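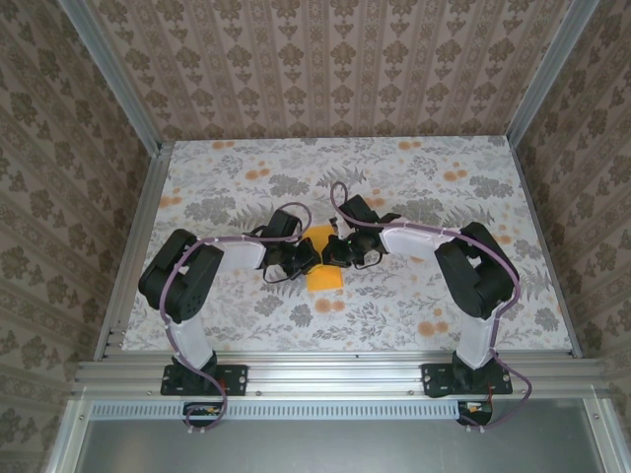
wallpaper + table covering, current state. brown walls, white botanical on the surface

tilda_k
ok need opinions quick. lined all three walls with the brownish pink medallion paper (rows of flowers, then the lighter stripey ornament bits between). Then did the work surface in the white one with grey leaves and pale orange blooms. Now I can't decide if they fight. Yellow-orange piece in the middle is staying. Be mean

plumbline434
They fight. Two florals, three walls, no rest for the eye. I'd have gone plain on the surface.

tilda_k
plain shows every scuff. had plain before, hated it by September

marrow_fat
disagree w/ plumbline. the scale is different enough. walls are all neat rows, the surface is loose leaves and round blooms. reads as two jobs. I like the brown

GeertBaert
What paper is it? We had something very close from Van Dijk in the hallway when I was a kid. Mine was more red I think.

tilda_k
no idea on the walls, end rolls from the Sudthorpe market, no label. 5 a roll. Surface stuff is Tivberg, the wipeable one

plumbline434
Wipeable is a point in its favor, I'll give you that. Still think it's too much. Did you match the pattern at the corners?

tilda_k
tried. there's a metal post up each back corner so I stopped the paper there and started fresh. cheating?

marrow_fat
not cheating, thats what corners are for

stairrod
Cheating lol. But everybody does it. My whole back room stops and starts at the door trim and I've had one person notice in 3 years, and she hangs paper for a living.

GeertBaert
One worry. Small prints near where you're working, you drop a screw on grey leaves and it's gone. I did a bench in a busy print and went back to plain cream after a month. White background helps but only between the leaves.

tilda_k
hm. ok thats a real one. I do lose stuff

stairrod
get a tray

GeertBaert
A tray slides around.

stairrod
put a bit of rubber under it?? come on Geert

plumbline434
Or, and hear me out, plain surface.

marrow_fat
plumb give it a rest. Tilda what's holding the surface print down? Glue or just tucked

tilda_k
double sided tape at the edges, then smoothed it out w/ a credit card. want to be able to pull it up. walls are paste, Stendora ready mixed, cheapest tub

marrow_fat
keep an eye on the tape on the near side then. wider there so more to creep. Mine bubbled along the front first, had to lift half and redo it

plumbline434
How much did you use on the walls? Thinking of doing a cupboard interior, and no, not in brown.

tilda_k
around 70 for everything incl paste and the tape. tiny bit left over, yours if you pay postage. its brown tho

plumbline434
Pass.

stairrod
I'll take it. brown is good. dm me

tilda_k
dm sent. leaving both prints for now, will see how I feel after the holidays. tray ordered, Geert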